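Tormod Kvam
2 November 2020

Monday. The laundry has reached the bed. I'm told this is the halfway point.

1/ My whole folding education is a 79-second video I watched in May. The man in it folds a sweatshirt like he's closing a deal. I fold one like I'm losing an argument.

2/ Step one, says the man, is to lay it flat. He has clearly never met fleece. You smooth one side and the other side gets ideas.
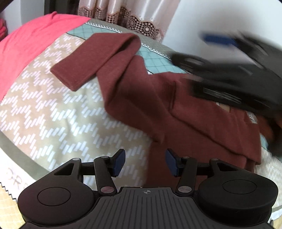
Flat, by local standards.

3/ Things I own: one decent sweatshirt, reddish. Things I own to put it in: a Tveit dresser with 2 drawers that open. The third one is between me and the dresser.

4/ The Buner people sell a folding board. You flap the sides over and get a perfect rectangle every time. I looked at it for a whole evening and then remembered I own a bed.

5/ So, sleeves. Face down, one sleeve across the back on a diagonal, then the other one to match. Mine never match. From the front it looks fine, and the front is all the drawer ever sees.

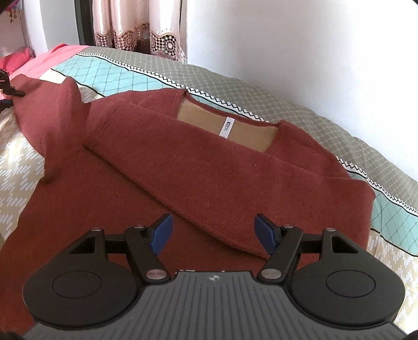 6/ After the sleeves you bring the hem up to the collar, and this is where the man in the video loses me. He does it in thirds. I do it in halves and then sit on it.

7/ My sister says just hang it up. My sister has a closet. I have a hook, and the hook has a coat.

8/ Anyway, that's the sweatshirt. Socks tomorrow, if I can find any in pairs.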